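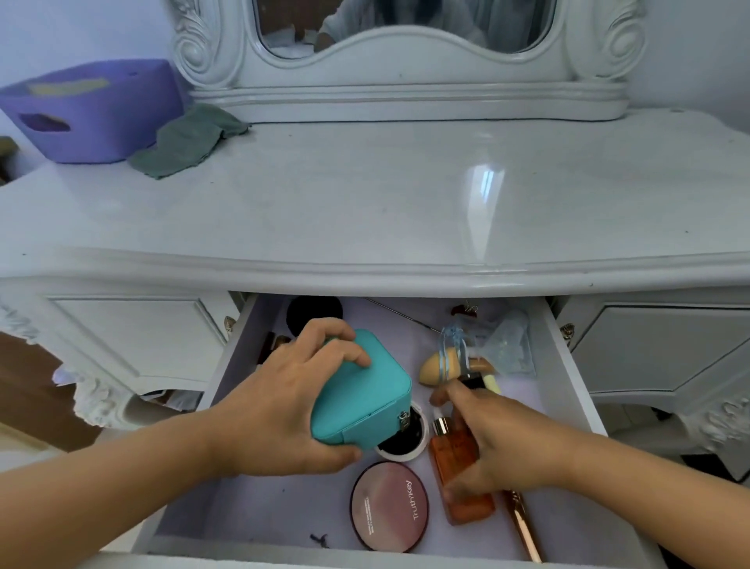

18 March 2022

The Hatevell case finished this morning and I've been useless ever since. Two years' ban from keeping animals, a suspended sentence and a bill for costs, and the whole thing was over before I'd got my coat off properly. I'd been dreading it since January. When I got home I wanted a job that needed no brain at all, so I went for the white dressing table with the scrolls on the mirror, because there are specks of dust all over the top and you can see every one of them on that shiny white. Got as far as pulling a drawer out, then Joanne Pearce rang and that was the end of the housework.

She'd been sitting two rows behind me and she was livid. Nine dogs in that shed, she kept saying, nine, and he's walked out of the front door with his hands in his pockets! I did say that a ban is a ban and it's more than we got last time (the Skutdale man had a £200 fine and a telling off) but she wasn't having it. Bevan Dunstan thinks the magistrates went as far as they could. He may be right, he usually is about that sort of thing, but I don't feel any better for it.

The vet was very good. Madalena Tavares, I'd not met her before. She read out the weights from the day they were brought in, quite slowly, and didn't look up once. One of the collies was 7 kilos. I had to stare at the floor for that bit.

Anyway, the dogs. Seven have gone to new homes, and Leanne Oakley still has Durno and the old bitch with the bad hip. Durno let her touch his ears on Tuesday - first time ever - and she sent me 27 photos, nearly all of them blurred, and I've kept every single one. Nuno Seixas is supposed to be coming to meet him on Sunday if the van's fixed. I do hope he takes to him. He's got the big garden and he's home all day, and he isn't the type to rush a dog.

Must ring Leanne about the worming tablets, and find out who's got the spare crate.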